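Thursday notes from the returns room

2026-06-04
By Leandro Medina

Print this page | E-mail this page

I promised some weeks ago to write how it goes at my work with the robot, and then I did not write. My sister asked me twice, so now I do it.

For those who are new on this blog: I work at Hinero, in the room where the rental equipment comes back. Tripods, lamps, cases, bags with cables. A customer brings it, we look at it, we clean it, and it goes back on the shelf. We are a small group and most of us have done this for many years. In April the company brought in a robot with two arms, from a firm called Stornholm, and since then a part of our day is to work with it at the table.

When the news came, I was not happy. I have 48 years and I know what it usually means when the management invites everybody to a meeting with coffee. They told us that no person would lose the job this year. I believed the words "this year" very much.

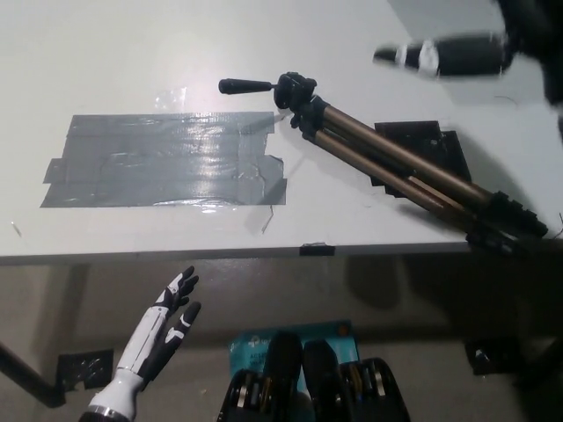
What has changed first is the speed, and in the wrong direction. Before, I could check a tripod in my hands while I was walking to the shelf. Now there is a handover, and I must hold the thing still, at a height the arm can reach, and wait until the fingers are closed. Then I must let go at the right moment. In the first week I always let go too late, and Vicente Bustos told me I looked like a man who does not want to lend his umbrella.

Vicente learned it faster. He is 31 and he is less attached to his own way. He also made a list of which things are easy to pass and which are bad. Long and thin things are good. Bags are terrible. The list hangs beside the door and the people from Stornholm have taken a copy of it, which made him proud, although he says it did not.

The second change is more difficult to explain. In the old days I was tired in the back and in the legs. Now I go home and my eyes are tired, and my patience. I have to pay attention to a colleague who does not say "ready" or "wait". On good days we do 30 handovers before lunch and I do not think much about it. On bad days I think about each one.

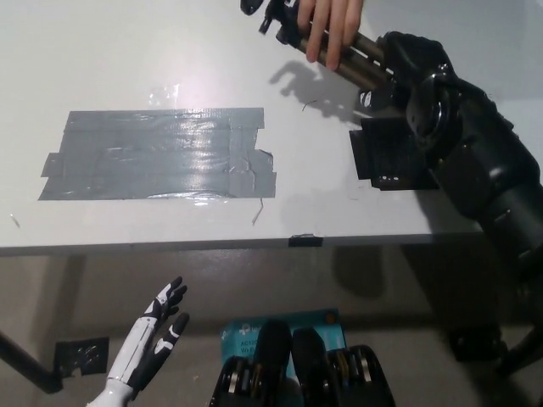
A folded tripod between a hand and the gripper.

I should also write what is better, to be fair. The returns from Iltireo arrive in heavy boxes, and we got a lifting table for them at the same time as the robot. We had asked for it for years. I do not know if we would have received it otherwise. Also they now ask us things. A woman from the office sat with us for a whole morning and wrote down how we decide if a leg lock is worn or only dirty. I had never said this in words before. It was strange to hear that I know it.

What I still miss is a clear answer about the evening shift. Herrera, our other site, will get the same system after the summer, and over there they have fewer people than we have. They call us and ask how it is, and I tell them what I write here, that the work is slower and more quiet, and that they should ask for their lifting table before and not after.

Next week we start with the lamps. Vicente has already put them on his list under "bad".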